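自己做的曲子想发首张EP,走发行商还是找小厂牌?
版块:制作与发行 > 独立音乐人互助

楼主 低频仓库
做了两年deep house和一点broken beat,手上有七首能拿出来的,挑了四首准备凑一张EP。现在卡在发行这一步。
两条路:
一是自己找发行商上架,交年费,版权全在自己手里。
二是有个小厂牌Clallidum回了我的demo邮件,说愿意出,数字版加372张黑胶,收入扣掉成本以后对半分,母带授权给他们14年。
厂牌那边我查过,前面出过的东西我喜欢,封面也统一,有几个电台会放他们的歌。但是14年听着有点长。有经验的说说,这个条件正常吗?

2楼 鼓组没对齐
14年太长了。小厂牌签五年、七年的比较多,到期自动续也行,但要写清楚怎么终止。你回信问一句能不能改成7年,不丢人。

3楼 Sowerby
我觉得楼上只看年限没看重点。重点是“扣掉成本以后”这几个字。成本包括什么?母带处理、封面、压盘、运费、宣传,是不是都算?黑胶如果卖不完,亏的部分会不会从你的数字收入里扣?这个不写明白,签一年也拿不到钱。

4楼 低频仓库
回3楼:合同草稿里写的是“制作及推广相关费用”,没有列明细。

5楼 Sowerby
那就要求列明细,再加一个上限。超过上限的支出要你书面同意。还有结算周期,半年一次可以接受,一年一次就有点久了。

6楼 晚班车
说点不一样的。第一张EP别太计较钱。我第一张是自己发的,版权一点没让,结果播放量基本是朋友贡献的,电台一个没上。第二张给了厂牌,条件比楼主这个还差,但是后来的演出邀请基本都是看到那张盘来的。厂牌给你的是人脉和信誉,这个自己花钱买不到。

7楼 鼓组没对齐
回6楼:这种话听多了。“别计较钱”最后都是厂牌不计较你的钱。真有人脉的厂牌不需要拿14年。

8楼 晚班车
我没说不谈条件,我说的是别因为几百块的事把机会谈没了。小厂牌多半也是一两个人下班后在弄,压一次黑胶要先垫不少,人家也有风险。

9楼 Bornau
我在一个小厂牌帮过忙,从那边的角度讲几句。
年限写长,很多时候是从别处抄的合同模板,没有仔细想过。你提出来,多半会改。
黑胶现在等厂期很长,尤其小批量会一直往后排。合同里要有一条,签约以后多久之内必须发行,超期没发权利自动回到你手里。我见过有人的曲子压在厂牌那里两年,既不发也不退,作者自己又不能拿去别处。
宣传这块问具体一点:寄给哪些DJ和电台,提前多久寄,反馈能不能转给你看。说不出来的,基本就是发个帖子了事。

10楼 低频仓库
超期退回这条我没想到,记下了。宣传我问过,对方说发行前六周开始寄promo,名单不方便全给,但反馈会转给我。

11楼 Sowerby
六周合理。名单不给也正常。

12楼 侧链过量
插一句,四首里有没有用采样?我看楼主签名档里那个试听,第二段人声很像老唱片里切的。厂牌合同一般都有一条让你保证所有素材已授权,出了问题你赔。这个比年限要命得多。

13楼 低频仓库
人声是从采样包里拿的,付费的,授权说明留着。钢琴是自己弹的。

14楼 侧链过量
采样包也要看条款。有的写了可以商用,但不允许人声单独裸露太长;有的是平台会员期内下载才有效。把购买记录和条款截图存一份,以后网页改了说不清。
另外同一个包别人也在用,上架以后可能被系统误判撞曲,申诉要用到这些记录。

15楼 耳机线又断了
我的看法是两条路不冲突。四首给厂牌,剩下三首自己走发行商。自己发的那边练一下流程,怎么填作曲信息、怎么提前交给歌单编辑,这些早晚要会。
不过注意合同里有没有排他条款。有的厂牌会要求发行前后几个月内不能用同一个艺名发别的。

16楼 鼓组没对齐
同意15楼。还有艺名要先搜一下有没有重名,我当时上架以后被并到一个唱乡村民谣的主页下面,改了很久才分开。

17楼 晚班车
重名这个真的烦。

18楼 Cundau
问一下楼主母带是谁做?如果厂牌负责,黑胶和数字要分开处理,低频和齿音的要求不一样。我上一张就是拿数字母带直接去刻,人声的嘶声很重,测试盘寄回来才发现。测试盘一定要自己听一遍,别让厂牌代听。

19楼 低频仓库
母带厂牌找人做,算在成本里。测试盘的事我去问。

20楼 Bornau
测试盘很多厂给得不多,提前说要留一张给你。没有唱机就去朋友家或者唱片店听。

21楼 耳机线又断了
封面定了没有?厂牌统一设计还是你自己出?

22楼 低频仓库
厂牌有固定版式,中间放一张照片,照片我可以自己出。想用家里的日常物件,不要城市夜景和合成器那一套。大家觉得这个方向行不行?
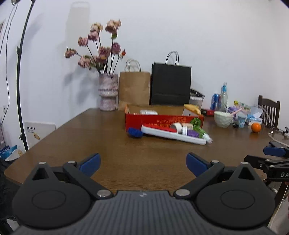
电动牙刷、白胶带、红纸盒和青菜,木桌

23楼 晚班车
方向可以,比夜景好记。就是东西有点多,黑胶封面大还好,流媒体上缩成小方块就看不清了。

24楼 侧链过量
我反而觉得留着多一点好,红色盒子很抓眼。不过盒子上有字,正式用之前想一下包装和商标的问题,能换成没字的最好。

25楼 Cundau
深房子用这种封面会不会让人以为是lo-fi?买盘的人翻箱子的时候是看封面猜风格的。

26楼 晚班车
猜错了就放来听,又不坏。

27楼 Sowerby
封面是最后的事,合同先谈完。楼主把要改的几条一次写清楚发过去,别分五六封邮件,小厂牌的人看着看着就不回了。

28楼 低频仓库
好。目前准备提这几条:
年限改成7年,到期前双方书面确认再续。
成本列明细,设上限,黑胶亏损不从数字收入里扣。
签约后12个月内没有发行,权利退回。
半年结算一次,附明细表。
不限制我用同一艺名发其他作品,发行当月除外。
测试盘给我一张,我确认以后再开压。

29楼 鼓组没对齐
可以。再加一条,厂牌如果停业或者转让,授权终止。

30楼 Bornau
第二条里黑胶亏损那句对方可能不同意。退一步的说法是黑胶和数字分开记账,各算各的,意思差不多,对方听着舒服一些。

31楼 晚班车
我还是觉得提七条有点多,挑三四条最要紧的。对一个没发过东西的新人来说,人家也在看你好不好合作。

32楼 Sowerby
不同意。提得合理又客气,正常的厂牌不会因为这个不签。因为这个就不签的,以后结算你也催不动。

33楼 低频仓库
星期六跟对方通了电话。年限同意改7年,成本分开记账也同意,明细会列,上限还在谈。12个月那条他们希望写18个月,理由是压盘厂排期。停业那条没有意见。测试盘可以给。

34楼 Bornau
18个月可以接受,但数字版不用等黑胶,可以写成数字版12个月、黑胶18个月。

35楼 鼓组没对齐
这个写法好。

36楼 低频仓库
按34楼的写法发过去了,等回复。艺名也搜过了,有一个重名的,五年没更新,我打算后面加个词。

37楼 耳机线又断了
加词的话趁现在就把各平台的账号都注册掉,等盘出来再改,封套上印的就对不上了。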